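About Us — Safety and Fault Reporting at Lonholm

Lonholm is an independent workshop that develops garment handling for commercial laundries and textile sorting companies. We were founded by Vichien Tanasarn and Skye MacRitchie, who had both worked in industrial laundry maintenance and wanted machines that could fold mixed clothing without a fixed feeder. The company now runs its own test room, a small repair bench and a training program for customer staff.

Much of our work is done with two arms at a single table. Garments are supplied as a pile, in no set order, and the arms must pick one, spread it and fold it. Our control software, Droto, directs both arms together and sets the limits on how far and how hard each may pull.

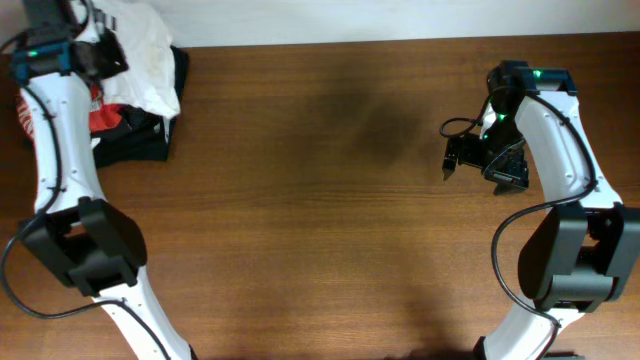 Ívar Þorgeirsson wrote to us after the March incident that a company asking laundries to trust its machines should print its faults where customers will find them, and that a line in a service bulletin would not do. We agreed. The account that follows has been part of this page ever since.

The incident in March

During an endurance run of 2,000 folds, one arm stopped responding in the middle of a pull. The second arm did not receive the stop message and continued to move outward. The garment tore along a seam, and the moving arm, released from the load, swung past its normal range and struck the edge of the table. The operator, Amnuay Wiriya, was standing outside the marked area and was not hurt. The emergency stop was pressed at once and worked as designed.

Our review found two causes. The first was a worn cable connector at a wrist joint, where repeated bending had loosened a contact. The second was ours entirely. Droto treated a silent arm as an idle arm, and so allowed its partner to carry on. An earlier test at our Kirkuseck site had shown a shorter version of the same fault, and it had been logged as a network delay. That entry should have been questioned, and it was not.

What we changed

Each arm now checks for a signal from its partner throughout every shared movement. If the signal is lost, both arms hold position and the pulling force is let down slowly. Restarting requires a person at the table to inspect the grippers and clear the fault by hand. Wrist connectors are inspected before each endurance run, and cables that show wear are replaced the same day.

We also changed how we record faults. Nipon Sangkhawat reviews every unexplained stop, and no entry may be closed by the person who opened it. The revised system completed 100 forced-fault trials before it was offered to customers, beginning with the Suksawat laundry. In these trials we cut the signal to one arm while both were holding the same garment — the condition that led to the failure in March.

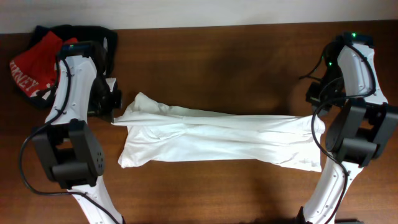

Can an operator reach in to free a garment while the arms are holding position?

Operators must press the emergency stop first and wait until the controller reports that power to both arms has been removed. An arm that is holding position is still under power.

Customers who notice an unexpected stop, a slow release or an unusual noise are asked to report it to the test room, even if the machine restarts normally. Reports are acknowledged in writing, and the findings are shared with every site that runs the same version of Droto.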